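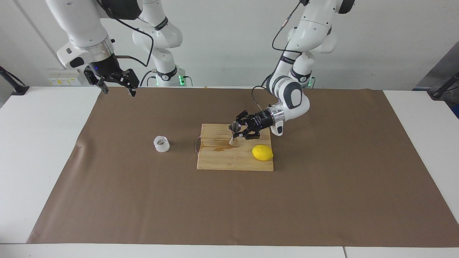
How a School Endowment Pays Out

The Sugden School ended its last fiscal year with 573 donors on its books and an endowment that now supports 16 scholarships. The number of students helped in any given year depends less on the number of donors than on a set of rules most of them have never read. Those rules decide when a gift can be spent, on whom, and how much of it stays invested.

A gift to the school enters one of two pools. Annual gifts are treated as income and are spent in the school year for which they are given. Endowment gifts are invested, and only a portion is released each year. The two pools are kept in separate accounts and reported on separate lines. A donor who writes a check with no instructions is assumed to be making an annual gift.

The release from the endowment follows what accountants call a spending rule. At Sugden, the rule looks at the market value of the fund at the close of each of the past 12 quarters, takes the average, and applies a fixed rate set by the board. The averaging smooths the result. When markets fall sharply, the payout drops slowly over three years. When they rise, it climbs just as slowly, and students enrolled during a strong market may see little of the gain.

"Parents ask why the award went up so little in a good year," says Bongani Botha, the school's director of finance. "I show them the 12 quarters. It is the same table that protected them in the bad year."

The average award from the endowed funds was $3,315 last year. It covers a part of tuition and is combined with need-based aid paid from the annual pool. The order matters. Endowed money is applied first, and the annual pool fills what remains of the family's calculated need. A student who receives a named scholarship may therefore see no change in the total package, while the annual money set free by that scholarship moves to another student on the list.

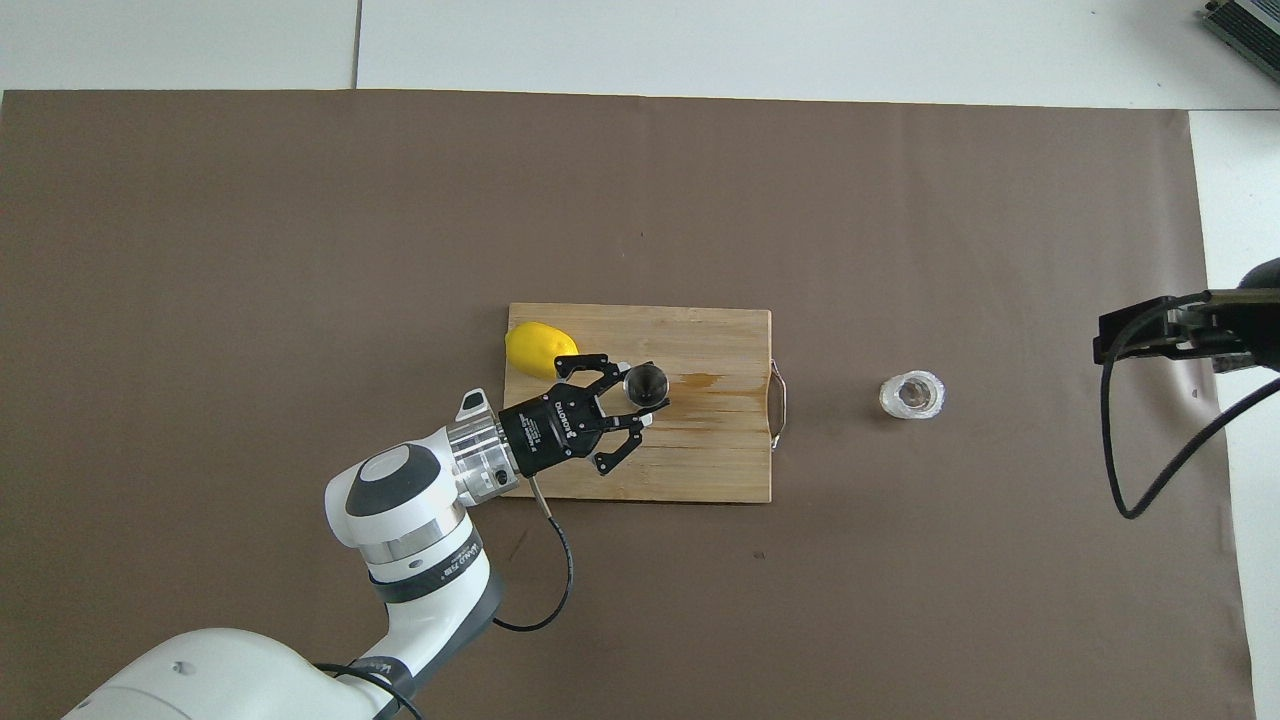 Cutting board with a wire handle, on a brown paper mat.

Restrictions are the second constraint. The Groltetti Fund, the oldest of the named funds, may be used only for students in the upper grades who study a second language. The Atavetti Fund is limited to the children of school employees. In a year with too few eligible students, the payout cannot be moved elsewhere. It is added back to the principal, where it raises the base for later years.

The school has tried to write newer agreements with more room in them. Its current form asks the donor to name a first purpose and a second one, to be used if the first cannot be met. It also lets the school combine small funds with similar terms after written notice. Older agreements can be changed with the consent of the donor, or by a court if the donor has died and the purpose can no longer be carried out.

Record keeping was moved in May to Nondisura, a fund accounting program that holds the text of each agreement next to the balance it governs. Before that, the agreements were kept on paper and the balances in a spreadsheet, and each award had to be checked against both by hand. Botha's office still does a manual check before letters go out to families.

A minimum applies to new named funds, and a donor may reach it over five years. No payout is made until the minimum is met and four full quarters have passed. Gifts below that level go into the general endowment, which carries no restriction beyond financial aid and follows the same spending rule. Donors to both kinds of fund receive a yearly statement showing the opening value, gifts received, investment return, fees and the amount released.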